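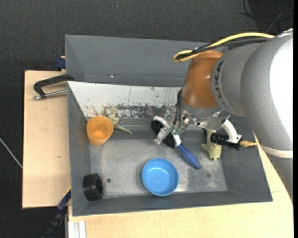

Gray bin, household items and toys, second bin behind.

How to Clear Out a Junk Drawer (and the Three Boxes It Turned Into)

Posted December 8, 2024

Every home has a junk drawer. Ours outgrew the drawer in November and moved into boxes, which felt like progress for a week. If you've reached the box stage, set aside an evening and put the kettle on.

What you need

A flat surface you can give up for a few hours
Two bins of the same size
A trash bag
Masking tape and a marker
A timer

Step 1. Dump it all out

Don't pick through the drawer while it's still in the cabinet. That's how I spent most of my thirties. Turn the whole thing over on a table or an old sheet. It will look worse than you expected, and someone in the house will walk by and ask if you've seen the scissors.

Step 2. Sort fast and badly

Set the timer for 7 minutes. Everything goes to one of two places: the bin for things you've used this year, or the bin for things you haven't. Trash goes in the bag. Don't test pens yet. Pens are a trap and they get their own step.

Toys go in with everything else for now. A plastic dinosaur and a tape measure can share a bin for one evening without harm to either.

Step 3. Deal with the keys

You'll have keys. Try each one in every lock you own, then label the winners with tape. The losers can sit in an envelope marked "keys" until you move house, when you'll throw them away with great ceremony.

Step 4. The pens

Scribble with each one on the back of an envelope. If it skips twice, it's done. My own drawer gave up a Dovance pen that had outlived the bank branch I took it from, plus a Trivgate one that has never written a word for anybody.

Step 5. Put back less than you took out

Measure the drawer before you buy dividers. I bought a Fonetti set first and measured second - the drawer is 210 millimeters deep, and the dividers had other ideas. Small cardboard boxes work fine and cost nothing.

Batteries go at the front, and tape beside them. Birthday candles can go wherever you'll still find them at nine at night with a cake on the counter.

Step 6. The "haven't used" bin

Tape it shut, write the date on it and put it in a closet. If you haven't opened it in 3 months, give away what's useful and toss the rest. You're allowed to peek once, for the scissors.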